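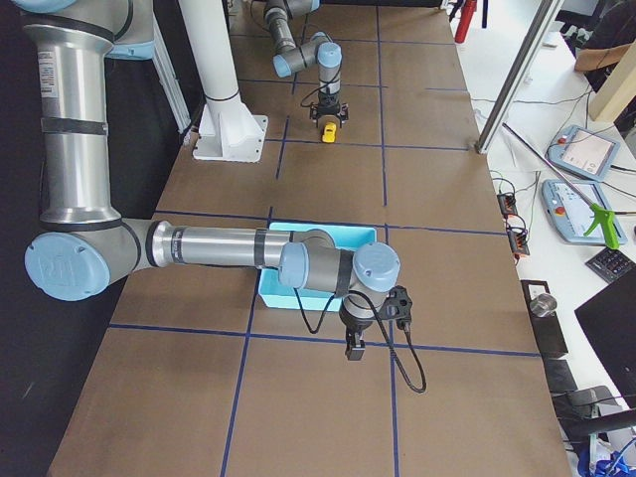

13/05/2022

Open day, second sitting. Writing this up before I forget which bits went wrong, as Raimonds wants notes for the September one and will otherwise rely on his own memory, in which everything went fine.

Doors at 2. The first group was a school party from Ovudley, the second was mostly grown-ups from Silletti plus a man who had come for the pottery and stayed out of politeness. Nikola did the talking, I did the pendants.

Running order as it happened:

Toy car first. Far arm picks it up, carries it one cell over, puts it down. Went well four times, then somebody's grandfather asked if it could do it faster. It could. It also put the car down on its roof. Biggest round of applause all afternoon, so Nikola now wants it in the script. I am against.

Blue bin next. Near arm lifts car, drops it in bin. The bin had crept over a tape line during the lunch break and I hadn't put it back, so the first drop hit the rim and the car went on the floor. Moved bin, fine after that. NOTE: mark the bin's corners on the cardboard in pen. We have said this before. It is in the entry from the last open day, in my own handwriting.

Both arms together: cancelled. The handover still needs Byun's timing fix and Byun is on leave. Told the visitors it was "planned for later in the year", which is true of most things.

Questions worth keeping:
- What does the tape do? (Nothing, for the arms. It's for us. Long silence after this.)
- Can it make tea? Asked in both groups. Nikola says no, I say not yet, we should agree on one.
- How much does it cost? Raimonds answered this at length and lost the back row.
- What happens if you press the red button? A boy asked this while pressing it. Answer: the near arm stops, and I spend 5 minutes bringing it back while Nikola tells the story about the yoghurt.

Pendants need to live somewhere a child can't reach. At present they live on the white desk at child height, next to the green grabber, which is the thing every child goes for. The grabber got more goes than either arm. One girl beat the far arm to the car with it, twice, and was quite rightly pleased.

Leaflets: Raimonds had 3000 printed. We gave out 200, counting the ones left on chairs. The rest are under the stairs. They say "Fita" on the front where they should say "Fita Workshop", so at least we shan't be sorry to see them go.

To do before September: pen round the bin, shelf for pendants, cable on the near wrist tied up a bit shorter (it swings when we run fast and people duck), ask Byun about the handover again, hide the leaflets better.

Raimonds has asked for a third arm.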